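Flukidier Building, shared supply room: notes from the August meeting

Present: one person each from Clisard, Cuautle and Sotano, plus the building office. Start 4:10 p.m.

**1. Last month's notes**

Accepted. Sotano asked that "the room will be cleared" be changed to "the room is expected to be cleared." Changed.

**2. Bags and sheeting**

The office repeated its view that the supply room problem is a shortage of hooks. Clisard did not agree and said the problem is that packing waste gets bagged halfway and then left. Cuautle wanted to know how hanging a garbage bag on the wall helps anyone who has to carry it out later. The office answered that it keeps the floor free. Two tenants pointed out that the floor isn't free.

The office's order so far comes to 170 adhesive hooks, at a cost of $317. Asked who approved that number, the office said it was the pack size. The order is on hold until someone can show where even 7 of them would go.

Sotano doubts adhesive hooks are meant for full bags at all and asked for the weight limit. The office will look for the packaging.

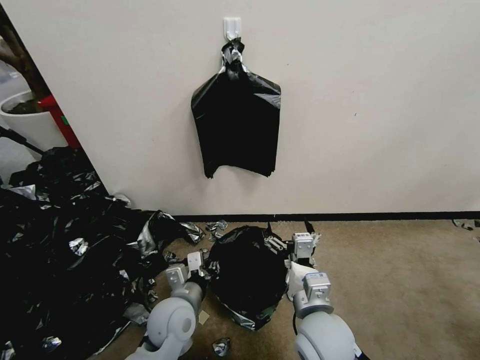
*Item 2: bag on the wall hook, tied bag and sheeting on the carpet.*

Clisard noted the scraps on the carpet, silver and black, and asked whether vacuuming is still part of the service charge. The office believes so. Clisard asked for that in writing.

Agreed, with Cuautle unconvinced:

- Black sheeting gets folded or thrown out. No heaps.
- Tied bags go to the dumpster the same day.
- Scraps get picked up by whoever made them. Sotano asked how that would be checked and got no answer.

**3. Color coding for bags**

Proposed by the office. Cuautle said people who don't take out black bags won't take out blue ones either. Dropped.

**4. Other business**

Key to the supply room: there are 2, and the office can find one. Carried over.

Ended 4:55 p.m. Next meeting in September, same room, if there's space to sit.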